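**Does the Flemstead building have a green rating?**
Yes. The Flaltov energy label was issued in October and covers all 27 office suites.

**What does the label measure?**
Electricity, heating, and water use per square foot. Furniture and tenant equipment are left out.

**Can I see the figures for my suite?**
Ask Meinrad Hämmerli at the Trodent leasing desk. Meter readings go back 2 years.

**Is there a charge for recycling pickup?**
No, it's included in the service fee.
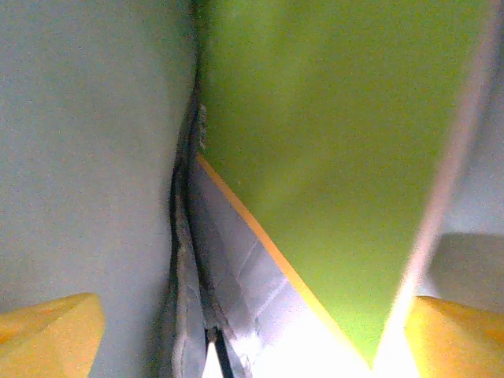
**Can I change the lights in my suite?**
Yes, with written approval. Replacement fittings have to be on the Nägeli list.

**How many bike spaces are there?**
96, on the lower level. Tags are free at the front desk.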